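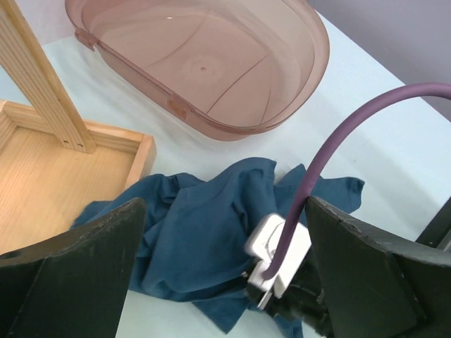
**Appel à participants – journée portes ouvertes de l'atelier robotique Eltico**

Eltico cherche 45 personnes pour sa journée portes ouvertes. Aucune connaissance technique demandée, il faut avoir 18 ans révolus.

Chaque participant assiste à une démonstration de manipulation d'objets courants (boîtes en plastique, linge, pièces en bois), puis guide lui-même le bras pendant trois essais. Lavanya Menon encadre les groupes. Un court questionnaire est à remplir avant le départ.

Le repas de midi est offert, les frais de transport ne sont pas remboursés. Chaussures fermées obligatoires – cheveux longs attachés.

Inscription par courriel auprès de Nithin Poduval, jusqu'au 20/6/21. Indiquez vos nom, âge et numéro de téléphone.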